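Workshop Tips: Comparing Small Gripper Jaws Without Fooling Yourself

By Orestis Papadakis

Two instruments, some thread and a lot of patience. I love this part of the job!

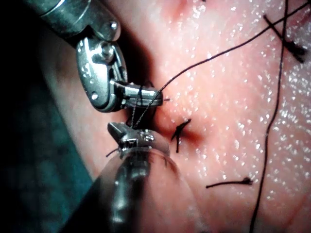
Pick one thread and stick with it

Braided suture is my favorite test material for tiny jaws. It's thin, it's springy, and it shows up a sloppy grip right away. Buy one spool and use it for every jaw you try. I once changed thread halfway through a Wimico and Climari comparison and had to throw out a whole evening of notes (my own fault, and I still grumble about it).

Dark thread on a pink surface is easy to follow on screen. If your practice pad is dark too, go for white or blue thread.

Cut your lengths ahead of time

Six inches is plenty for a single stitch. Long tails wander across the work and cross each other, and then you're sorting out thread when you should be watching the jaws. Keep the cut pieces in a pill organizer - the kind with snap lids is perfect.

Wrap first, pull second

When you wind loops around a closed jaw, leave them a little slack until the other instrument has hold of the tail. Blunt tips are forgiving here. The loops can sit a bit messy and you can still get them to slide off the end. With the narrow Szulc tips I had to be much fussier, but oh, they're lovely for picking a short tail up off the surface.

Move the light before you touch the camera settings

Polished metal throws bright streaks, and any wet surface will sparkle back at you. I wasted ages on exposure before I tried swinging the lamp lower and off to one side. What a difference! Taping a scrap of baking parchment over the lamp helps as well, provided it's a cool LED. Watch the shadow side of the upper instrument, where a thread end can vanish completely.

Run the same knot on both controllers

I do 100 grabs per jaw set, split evenly between the Clemach controller and my old one. Same knot, same pad, same chair height. Swap the order on the second round so you aren't always fresh for the same one. A kitchen tally clicker beats trying to remember.

Clean the joints when you stop

Lint from braided thread gets into the pivots. A soft toothbrush gets most of it out, and a wooden toothpick handles the gap between the jaws. Dry everything with a lint-free cloth before it goes back in the drawer, and jot down which jaw set you finished on. I skipped that in October and had to redo the last two rounds.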